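Section 4: Setting up the music library

Stondoldale Concert Band handbook
Written and kept up by Crisóforo Cisneros

You've got the key, you've got the cupboard, and you've got a heap of music that smells faintly of bassoon case. Welcome! This is my favourite part of the whole handbook. A sorted library makes rehearsals start on time, and there is real pleasure in pulling out a march that hasn't been played in years and finding every part sitting there in score order.

Sections 1 to 3 dealt with the room, the shelving and the stands. From here on it's all paper.
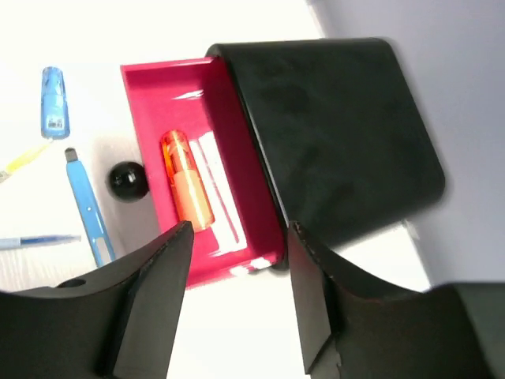

Reading time: 6 minutes

4.1 Before you start

Set aside a whole afternoon for the first sort, and don't begin after 3 pm or you'll be packing up in the middle of the overtures. You will need:

A long clear table, longer than you think
Flat archive boxes (we use the Clandden ones with the fold-over lid, foolscap size)
Plain manila folders, one for each title
Index cards, ruled on one side
Soft pencils and a good eraser
Coloured highlighters for the card edges
A date stamp, if you like that sort of thing (I do)
Repair tape, the matte paper kind

Caution: Never use ordinary sticky tape on parts. It goes yellow, then brittle, then it takes the notes off with it. We lost most of a second clarinet part to sticky tape and the player had to write it out again from the first.

Note: Wash and dry your hands before you handle anything printed before the band moved to its present hall. The old paper marks very easily.

4.2 The first sort

1. Take everything out of the cupboard. Everything, including the bag on the hook.

2. Make one pile per title. Ignore arrangers and editions for now.

3. Put loose sheets with no title in a tray of their own. You'll be able to place most of them later by the tune, and it's good fun humming your way through them with whoever is in the room.

4. Check the back of every sheet before you decide what it is. Older marches were often printed two to a page, and a part filed under one title may be the only copy of the other.

5. When the piles stop growing, split any title that exists in more than one arrangement. Write the arranger's surname on a slip and lay it on top.

6. Stop and have a cup of tea (away from the table, please).

The library holds a little over what the shelves were built for. At the last full sort we had 84 boxes and 3,000 separate parts, and the spring concert alone added another shelf's worth.

4.3 Putting a set in order

Every set goes in score order, top of the score at the front of the folder. For the small marches that means 13 folders' dividers at most, and you can leave out any that don't apply.

1. Full or condensed score first.

2. Flutes and piccolo, then oboes, bassoons, clarinets from high to low, saxophones from high to low.

3. Cornets and trumpets, horns, trombones, euphonium, tuba.

4. String bass if there is one, then percussion.

5. Anything odd at the very back: vocal parts, the narrator's script, the Drostar transcription for brass quintet that lives in the same folder as the full band version.

6. Square up the edges and write the number of parts on the inside flap in pencil.

Note: Euphonium in treble clef and euphonium in bass clef are two different parts. Keep both, even if our present players only read one of them. Players move about, and a borrowed euphonium player with the wrong clef is a very sad sight at a dress rehearsal.

Caution: Don't fold large scores to make them fit. Use the oversize box on the bottom shelf and leave a slip in the ordinary folder saying where the score has gone.

4.4 Numbering

We number by order of arrival and never by style or composer. It looks plain, but it means you can add a new piece at the end without shuffling a single box along. The card index does all the clever work.

1. Take the next free number from the inside cover of the register.

2. Stamp or write it on the top right corner of every part, small and neat.

3. Write it on the folder tab, then on the end of the box.

4. Enter it in the register with the title, composer, arranger, and the month it came in. "March" is plenty, but add the word "month" after it or someone will read it as the type of piece. Ask me how I know!

5. If a set was given to us, pencil the giver's name in the last column.

Numbers are never reused. When a set leaves the library for good, rule one line through the entry and leave the rest of it readable.

4.5 Making the cards

Each piece gets two cards, one filed by title and one filed by composer. A drawer takes 200 cards comfortably. You can squeeze in more, but then nobody's fingers fit and the corners start to curl.

1. Write the catalogue number at the top left.

2. Put the filing word (first main word of the title, or the composer's surname) at the top centre, in capitals.

3. Underneath, give the full title, composer, arranger and publisher, one to a line.

4. Add the playing time and the level, if you know them. Guess the level in pencil.

5. On the back, list each performance. A few words will do: the place, the month, how it went down with the audience.

Leave out "The", "A" and "An" when filing, and do the same with Der, Die and Das. Our Sauerland folk suite is filed under S, so look there before you report it missing.

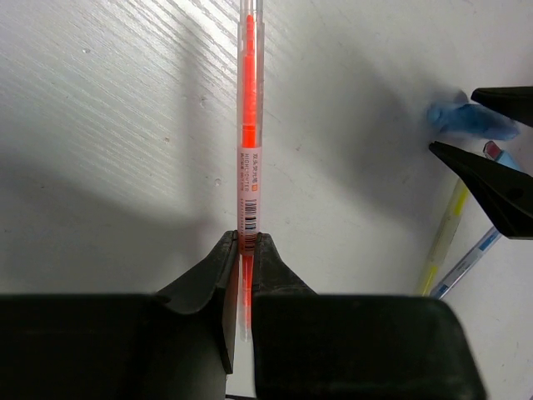 4.6 Colouring the card edges

A stripe of colour along the top edge tells you what state a set is in before you've read a word of the card. It's quick, it's cheerful, and it has saved me hours.

1. Hold the card upright and run the highlighter along the top edge only. Keep it off the writing, particularly if you used a fountain pen.

2. Green means complete and ready to hand out.

3. Yellow means playable, with a part or two photocopied or handwritten.

4. Orange means something is missing that we can't do without, such as the first cornet or the score.

5. Pink means on loan to another band. Write the name of the band and the month it's due back on a slip, and clip it to the card.

6. When a set changes from yellow or orange to green, make a fresh card. Green over orange comes out the colour of pond water.

Note: Let the edges dry for a minute or so before you put the cards away, and do a test stroke on a spare card when you open a new pen. Some brands bleed a long way down into cheap card.

Caution: Highlighter is for cards only. Please don't let it anywhere near the parts themselves. Repeats, codas and cuts are marked in soft pencil and rubbed out when the music comes back.

4.7 Lending parts to players

1. Hand out music in the player's own black folder, never loose.

2. Write the folder number in the loans book beside the player's name.

3. If someone is going to be away, ask for the folder back the week before. A missing tuba part is no trouble at all until the tuba player is at the beach with it.

4. At the end of the season, collect the folders during the last rehearsal, before supper is served. After supper you have no chance.

5. Rub out the pencil marks while you still remember whose they are. Leave the useful ones, like breath marks in a long slow passage, and any cuts we always make.

4.8 If things go wrong

A part is missing. Look in the folders on either side, then in the set that was played straight after it at the last concert. Two sheets stuck together is the usual culprit.

A part is damp. Lay it flat between sheets of clean blotting paper with a light weight on top, and change the paper morning and evening. Don't put it on the heater.

The card and the register disagree. Believe the register, check the box, then fix the card.

Two sets have the same number. Whichever was entered first keeps it. Give the other the next free number and change its cards, folder, box and every part.

Section 5 covers buying and hiring music, including how to word a request to another band when you need a set in a hurry.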